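Jovia closes first round of gripper comparison for drive handling

Zetudden, 5/4/26

Jovia has finished the first round of its gripper comparison for hard drive handling in server racks. The work was done at the company's Zetudden site and covered two parallel grippers and one linkage gripper, all fitted in turn to the same arm. A short report has gone to the teams that will run the second round.

The task was limited to one operation: take a drive in its caddy, bring it to an open bay, seat it, release it, then grip it again and pull it out. Each gripper was given 360 insertions. Arm speed, approach path and controller settings were kept the same for all three. Only the finger geometry and the tool offset changed between runs.

The linkage gripper, supplied by Modise and sold under the type number 3075, had the fewest aborted insertions. Its fingers move on a four-bar linkage and hold the caddy on a narrow contact patch, which leaves room for neighboring drives. The two parallel grippers held the caddy more firmly but needed more clearance on either side. In a fully loaded chassis that clearance is not available, and both had to be run with every second bay empty.

Petronella Magagula, who led the tests, said grip force mattered less than expected. "Above a certain level you gain nothing. The caddy is stiff, the drive is stiff, and what decides the result is the angle at which the front edge meets the rail. If that is off, more force only makes the arm stop sooner."

Most aborted runs came from that first contact. The caddy touched one rail before the other, the force limit tripped and the arm backed out. A slower approach over the last 20 mm reduced the number of stops for all three grippers. It also lengthened the cycle, and the report leaves open whether the trade is worth making outside the lab.

Camera placement was looked at as well. A fixed camera beside the rack gave a steady view of the bay but lost the caddy as soon as the arm moved in front of it. The wrist camera kept the drive and the fingers in view through the whole approach, including runs in which the chassis was above the gripper. Its weak point was exposure – bright metal panels washed out, and the edge detector then placed the bay opening too far to one side. Locking the exposure before the approach removed most of these errors. A polarizing filter was tried and dropped.

The controller used throughout was Kavum, in the release installed in March. Logging was set to the full rate for force and joint position. Lesego Masilela, who maintains the test software, said the logs showed a small delay between the gripper reporting a closed state and the fingers settling. "With the linkage type you have to wait a little after the closed signal. If the arm starts at once, the caddy can rotate between the fingers. We added a fixed pause and left it at that for now."

Wear was recorded after the last run. The finger pads on one of the parallel grippers were marked on the leading edge and have been replaced. The Modise unit showed slight play at one pivot, still within the tolerance given in its data sheet. It will be measured again at the midpoint of the second round.

The second round adds a wrist rotation of 90 degrees before insertion, so that the same fingers can serve both vertical and horizontal bays. Only the Modise gripper and the smaller of the two parallel types go forward. Drive release latches, which were opened by hand in the first round, will be operated by the gripper itself. 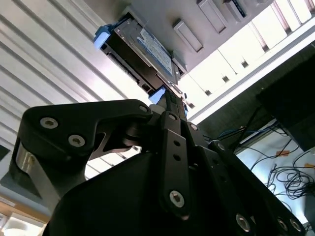
Jovia will keep the same rack and the same set of caddies for the second round so that the figures can be compared directly. The force logs from the first round are available to project partners on request from the Zetudden office.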